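6. When the robot stops dead in the bathroom

I wrote this section after losing most of an evening to it, so bear with me. You've loaded the Tivholm bathroom, you hit Run, the Bekeo cleaning routine starts up fine, and then the log fills with fault 242 (floor contact lost) and everything freezes. Ugh!

First, look over the room in the viewer. You want the tub, sink and toilet all loaded before you touch any settings.

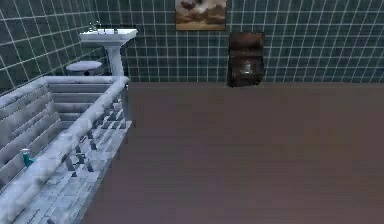
Does fault 242 mean my floor model is broken?
Usually the floor is fine, and the routine is reading an old contact map saved from another room.

Clearing the fault:

1. Press Stop and wait for the log to go quiet. Don't hit Reset yet — it wipes the fault history, and you'll want that.
2. Open Contacts and delete the saved map.
3. Set the settle time to 24 steps. (Mine was at 3, no wonder it choked.)
4. Rebuild the map. Leave the viewer alone while it works.
5. Move the viewer over to the open floor and check for gaps where it meets the walls.

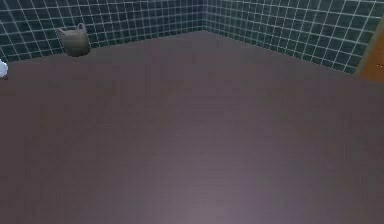 Fig. 6-2. Open floor and tiled corner, with the gray bucket by the left wall.

6. Run the routine at low speed. If you get a clean pass, save the map under a new name.

Note: Saskia Brunton found that fault 151 can pop up right after a rebuild. Clear it once and carry on. If it comes back, start over from step 2.

CAUTION: Never send a routine to a real arm while 242 is still in the log. The stop limits aren't checked in that state, and the arm can drive straight into whatever is next to it. Keep the hardware link off until you've saved that clean pass.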